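Visit to the bag cell at Rathjen, Fultberg

3/24/22
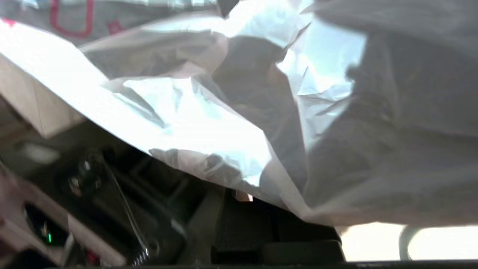

We spent most of the afternoon at cell 10, where an arm handles plastic bags all shift. Rathjen bought the cell from Seko and looks after it in-house. Thin film is hard on the gripper – it creeps into gaps and hides the parts from the wrist camera.

Each shift starts with the air off. The operator wipes the finger pads with a dry cloth, checks the spring rod for play and cleans the camera window. Pads are changed after 300 hours. The old ones go in a box marked with the hours run, and the two we handled were worn smooth on one side.

Fault 523 means a bag has snagged. The arm is jogged back by hand and the film is cut away, never pulled. Clurance, the logging software, had 873 entries for the cell since September, most of them short stops.

A pad change took less time than our coffee break. Spare springs are kept in the drawer under the control panel.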